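Trerkari: a bedroom tidying arm, built at home
README for the recordings folder and the build files
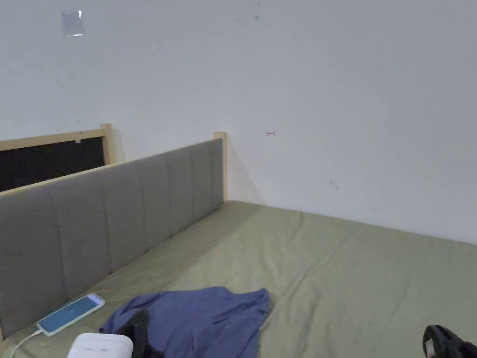
Can I build the arm without a 3D printer?
Most of it, sure. The base and the upper link are cut from ordinary lumber, and the finger pads are craft foam. The wrist bracket is the one part that needs printing, and a library or shared workshop can run it overnight.

What's in the folder

543 recordings of small tidying jobs on and next to a bed: moving clothes, picking up a phone, clearing a patch of sheet. Every job was done by a person first, with a hand-held gripper, so the arm has something to copy. Most clips run under a minute. 200 of them have a written note in plain English ("pick up the cloth, put it at the foot of the bed"), and I'm adding more notes whenever I get an evening free.

clips/ - the recordings, one folder each
notes/ - text files, same name as the clip
parts/ - drawings and the wrist bracket
train/ - scripts, with settings in config.txt

Getting started

Copy config.txt, change the two paths at the top, then run prepare.py and after that train.py. My desktop needs 8 hours for a full run. Start with the short list in train/small.txt, which uses 43 clips and finishes over lunch. It's a great feeling when the loss starts dropping on your own machine!

What works, what doesn't

Cloth is the fun part. Soft things forgive a sloppy grip, and the arm drags a T-shirt along quite happily now. Phones are much harder (flat, slippery, and often on a charging cable), so please practice with a dead one. Glossy plastic also throws off the depth estimate. Marisa Mazza has a fix for that in the Karkmont branch, and I haven't merged it yet.

The clips come from one home, so expect trouble with patterned bedding or a dark room. If you record your own, I'd love to have them! Keep faces and readable screens out.

Changes

February: new wrist bracket, with thicker walls around the bolt holes. Old brackets still fit but they crack.
Before that: renamed the note files to match the clips. Thanks to Helju Kuusk for the script.

Use it for anything you like, and keep this file with your copy. Bugs and questions go to the issues page.

Loredana Mancuso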